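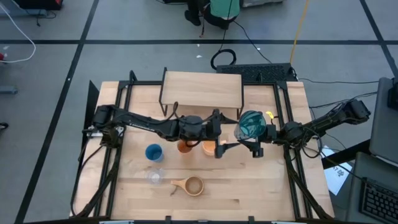
Two arms, one small shelf and the cups still to be put in order.

Can a machine tidy your cups yet? In Kedau I watched a pair of arms try it for a whole morning in January, and my answer is: slowly, and only with some help from you. Clear cups are the hardest, as they almost disappear against a wooden table.

Some tips, also good for people:
Put see-through cups on a plain dark cloth.
Leave a hand's width between cups – arms need more room than fingers.
Turn all handles to the same side.
Tuck away any cord on a handle.

For washing up, I would still use my own hands.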